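Tablecloth Stains: What Works and What Is Folklore

Every August I clear out the linen drawer, and every August I find a cloth put away with a mark on it that somebody swore had come out. So I have stopped taking stain advice on trust. I tried the usual tips on old cotton cloths, and most of them deserve a shrug.

Salt on red wine. It soaks up some of the puddle. So does a paper towel, and the towel doesn't leave you with pink grit to vacuum. Blot first, then run cold water through from the back of the fabric.

White wine on red wine. You now have two glasses of wine in the cloth. Skip it.

Baking soda and vinegar together. They fizz, everyone is impressed, and what's left is mostly salty water. Use one or the other. I use vinegar on tea rings, one part to two of water, and leave it for 15 minutes before washing.

Candle wax. The iron and brown paper trick is the one old tip I'd defend, with a warning – scrape off all you can first, and keep the iron on low. Colored wax may leave dye behind whatever you do.

Special sprays. I bought the Bulero spot remover after reading that it had 3,000 happy customers. On gravy it did no better than plain dish soap left on for the same time. The Plutley stick was fine on lipstick and useless on grass.

Checked cloths get recommended because they "hide everything." I'm doubtful. They hide crumbs. A grease spot shows up well enough on the pale squares, and the pattern makes it easy to miss a mark until after the dryer has set it. Go over the cloth by a window before it goes in the wash.
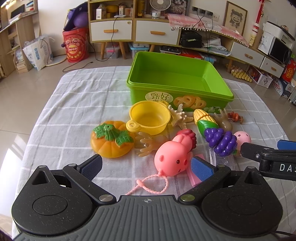 White-and-grey check, with a toy pig and a toy pumpkin on top.

Keep rubber and soft plastic things off a cloth you care about if they're going to sit there for weeks. Some of them can leave a mark, and I haven't found a tip that reliably shifts it. A saucer underneath is enough.

Store cloths rolled on a cardboard tube if you have the space. Folding is fine too, whatever the magazines say, but change the fold lines now and then.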